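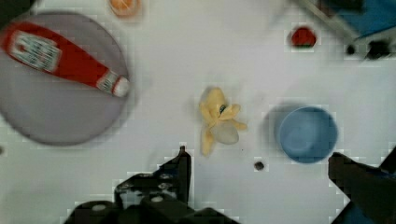
Ticket: Play food set, banana peel will not stay closed
3 min read
Status: Closed
Opened by: Uthai Ongart, Trerkside playroom
Product: Bach play food, 32-piece set
Table: Plavthorpe, white top

Problem as reported

The peel on the banana no longer stays shut. When the set was new the flaps folded up around the fruit and held there until a child pulled them open. Now they can be folded up by hand, but as soon as you let go they fall open again. The children still play with it, but the peeling game doesn't work if the banana is already peeled. One of them has started serving it that way with ketchup.

The rest of the toy fruit is fine. The strawberry has no moving parts. The only other complaint is that the light blue bowl slides when the children stir in it.

We bought the set in April and would like to repair it if possible. We don't want to send all of it back for one piece.

First reply, Bach support

Thank you for the details. Please check the following before we send a part:

Look at the inside tip of each flap for a small fastening patch. Rub it with a dry cloth and try the peel again.

Check whether any flap has been folded backward for storage. This weakens the crease. Lay the banana out with the peel open and leave it overnight with nothing on top of it.

Tell us how the set is washed. The banana should be wiped only. It should not go in a dishwasher or be left to soak.

Reply from Uthai

Checked all the flaps. The patches are there, but the ones on two of the flaps have lint in them. I picked out what I could with a toothpick. They hold a little better now, long enough to carry the banana across the room on a plate, but not long enough for a child to pick it up and peel it.

On washing: it has been going into the sink with everything else on Sunday, in warm water with dish soap. I didn't see a care note in the box. The bowl and plate go through the same wash and have no problem.

Second reply, Bach support

The soaking is the likely cause. Water gets behind the patches and loosens the glue. The care note is printed on the underside of the box lid, and we agree it is easy to miss.

Steps to try next:

Press the edge of each patch with a fingernail. If it lifts, it needs to be glued again or replaced.

Let the banana dry completely, peel open, for at least a day. Don't use a hair dryer, as the heat can curl the flaps.

We will mail a strip of replacement patches. Cut one to size, peel off the backing, and press it down hard. Wait overnight before the first use.

For the bowl, wipe the tabletop with plain water and dry it. Spray cleaner can leave a film that makes light items slide. A thin shelf liner under the bowl also works.

Reply from Uthai

Two patches lifted when I pressed them. Left the banana open on a shelf to dry and put on the new patches when the strip came. The peel now closes and stays closed. It opened and shut 3 times in a row with no trouble, and it has held through a full morning of play.

We had been using spray cleaner on the table. I switched to a damp cloth and the bowl moves less. It still slides if someone stirs hard, so I cut a piece of liner for it.

I wrote "wipe only" on a strip of tape and put it on the bin where the toy fruit is kept. The ketchup bottle is in the wash bin with the dishes for now. Please let me know if it should be wiped too.

Final reply, Bach support

The bottle can be washed by hand with the cap on. Avoid soaking it, as the label will come off. Keep the rest of the patch strip with the set in case another flap comes loose.

Closing this ticket. Reply here within 3 weeks to reopen it.

5 comments | 2 shares

Contact support | © Enton Toys and Play | Back to top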